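# The long way round to a decent pot of soup

My grandmother kept her stock going from October until the clocks changed in spring, and I don't believe the pan was ever washed in all that time. It sat at the back of the stove, muttering to itself, and anyone who passed was expected to give it a stir and have an opinion. I grew up thinking every house smelled of onions and bay leaves, and it came as a real shock, the first time I went to a friend's for tea, to find that hers smelled of carpet.

I've been thinking about that pan a good deal since I met Albane Royer, who runs a soup kitchen - in the old-fashioned sense, a kitchen where soup is made - above a bicycle shop in Skostberg. She opened it with 3 recipes and a borrowed ladle, and she has since filled a ledger with 131 of them, written in pencil so that she can change her mind (she changes it often, and usually about the salt).

"People think soup is what you make when there's nothing in the house," she told me, chopping leeks at a speed I found quite alarming. "My mother made it when there was too much. You had a glut, you had neighbours, you got the big pot out."

The big pot is still the heart of things. It came out of the canteen at the Praseck mill when that closed, and it takes two people to lift it when it's full. On the day I visited it held a barley broth with carrots, celery and a ham bone from Deligiannis, the butcher on the corner, who puts one by for her each week and gets a jar back in return. It's a lovely arrangement, and I did wonder whether my own butcher might be talked into something like it. (He might not. He isn't a soup man.)

What struck me most was how slowly everything went. The onions alone had the best part of an hour, over a flame so low I had to bend down to check it was lit, and only then did the barley go in. Albane won't be hurried over onions. She says you can put right almost any mistake later on, too thin or too thick or too plain, but a scorched onion will follow you all the way to the table.

And the table matters to her nearly as much as the cooking. She can't bear a deep mug, which she says keeps all the heat at the bottom and burns your tongue on the last mouthful, and she likes a bit of colour under a brown broth. I came home and looked at my own chipped white crockery with new and rather unkind eyes.

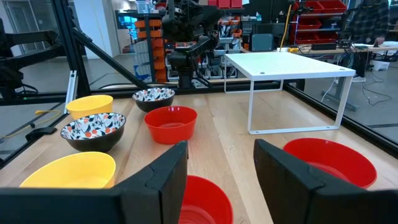

*Red and yellow bowls on a light wood tabletop.*

We ate at one o'clock, with rye bread and a saucer of chopped parsley going round. I had two helpings and would have had a third if I hadn't been watching the clock for my train. Albane sent me off with a jar wrapped in a tea towel, and firm instructions to leave it until the next day - barley needs a night to settle, she says, and so do most people.

I ate it that evening, standing up, straight from the pan. I've since written to confess, and to ask for the recipe with the leeks.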